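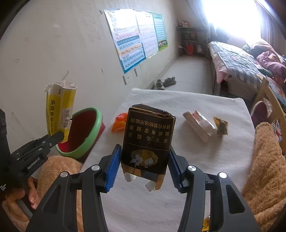
Re: Held-out homes, crushed packaging results

hbrinkmann
Numbers from the May run. 2166 handheld gripper demos for training, 495 held back. The split is by home, so no room appears on both sides. Policy trained on wrist view only, 5 seeds. Failures on the held-out set: 162. Most are on packs that are already crushed or torn, where the predicted closing width is too large and the pads never load.

ponwood_k
Is that 162 per seed or pooled? If pooled, your failure rate means something else entirely.

hbrinkmann
Median seed. I should have written that.

aalbers
I don't buy the width explanation. We saw the same thing on the Brerkell set and it was approach angle. Deformed cartons have no clean face pair, so the policy picks an edge and the pads slip. Plot angle error against outcome before you touch the width head.

hbrinkmann
Did that. Correlation is weak, and stronger for width. Could be our labels though. Width is read from the encoder, angle comes from the tracker and drifts.

aalbers
Then the angle plot tells you very little. Noise in the tracker will flatten it.

ponwood_k
Agree with Anneliese. Rerun angle on the low-drift episodes only.

hbrinkmann
Fine. Filtering now, will post both plots in this thread.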